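The Araya guest rooms were refurnished in February under the Prolanell program. The gallery covers the bedside corner, small items kept on the tables, equipment awaiting placement, and woodwork. Visitors who stayed in the building before the work began will notice that the heavy square nightstands are gone and that the walls have been repainted in a lighter shade.

Room numbers are omitted from the captions at the request of the front office. Questions about individual pieces may be sent to the Gronano furnishings desk, where the full inventory is kept. The inventory is arranged by floor and then by type of furniture.

## The Bedside Corner

The round side table was chosen for the narrow space between the wall and the headboard. A raised rim runs around the top, and the body is a plain cylinder on short dark feet. The desk telephone stands toward the back, close to its wall jack, with the tissue box in front of it. Guests asked that the telephone be retained, and the existing wiring was left in place. 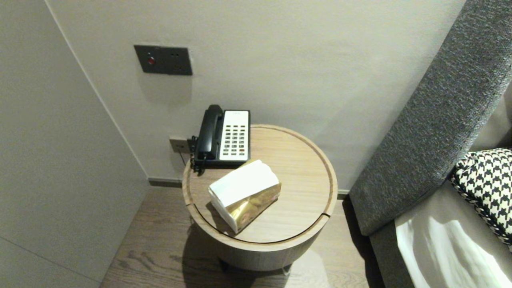 ## Small Items on the Tables

Table items were discussed at greater length than any piece of furniture. The earlier practice was to set out a tray with a printed card, a pen, a notepad, and wrapped refreshments. The trays took up most of the surface and have been withdrawn. Paper goods and wrapped items are now placed directly on the wood and replaced between stays.

A white paper napkin with an embossed floral pattern, together with a package in crinkled gold foil. The round tabletop has a medium brown grain.
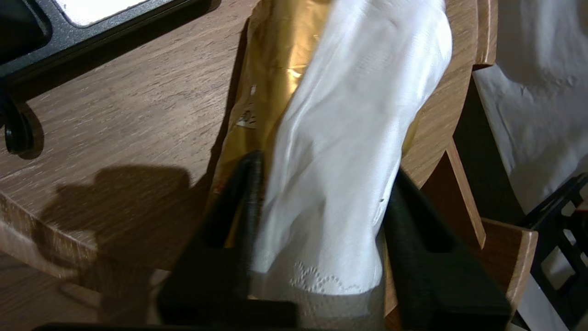 Dong-geon Ok has written to the furnishings desk that the trays should be brought back for guests staying longer than two weeks. Without one, the letter notes, a glass, a book, and a pair of spectacles soon end up on the floor. The letter also asks whether a shallow drawer could be fitted to the side tables.

The furnishings desk has replied that trays remain available on request at any hour before 10 p.m. and that 15 are held in the second-floor linen closet. A drawer would require cutting into the curved body of the table, and the supplier, Tranov, does not offer that alteration. A small wall shelf is being considered for the long-stay rooms.

## Equipment and Cartons

Equipment is checked against the delivery list before it is assigned to a room. Cartons are kept until the check is complete, then flattened and taken to the loading door. Items with an incomplete entry stay where they were unpacked, and their labels are left on.
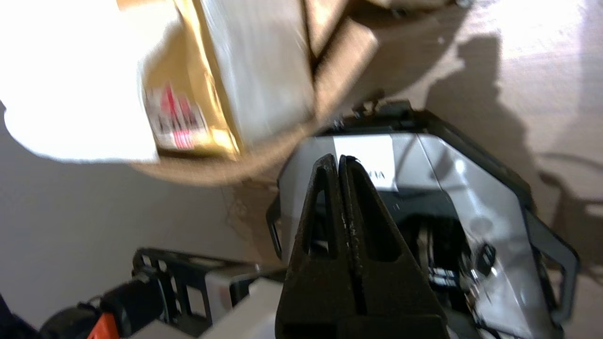 *Unit with a silver-gray face in a black outer frame; cardboard box at upper left.*

Any item on which the label and the delivery list disagree is recorded under its label. The list for the upper floor was reissued once during the work, and the second version is the one in use.

## Woodwork

Wood was preferred throughout for pieces that guests handle. The finishes were not matched exactly from one piece to the next, and the inventory describes each of them separately. Medium brown is the most common entry. Curved parts receive particular attention during cleaning, as dust settles where an upright meets a band or a rim. The piece shown in this section has a thick wooden ring with uprights rising from it.
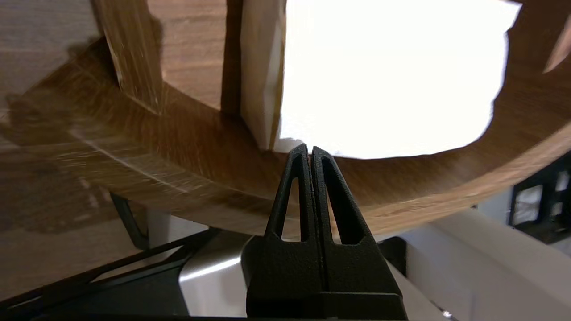
Cleaning staff have been asked to use a dry cloth on all wood surfaces and to wipe along the grain. Sprays and wax polish are not to be used. A damp cloth is permitted for sticky marks, provided the surface is dried at once. Scratches deeper than the finish should be reported to the furnishings desk and left untouched until they have been inspected.

Of the 64 wooden pieces entered in the inventory, two were returned to Tranov for refinishing and are expected back before the summer program. Their places are being held by chairs from the reading room.

Inventory reference for all items in this gallery: Prolanell 1823.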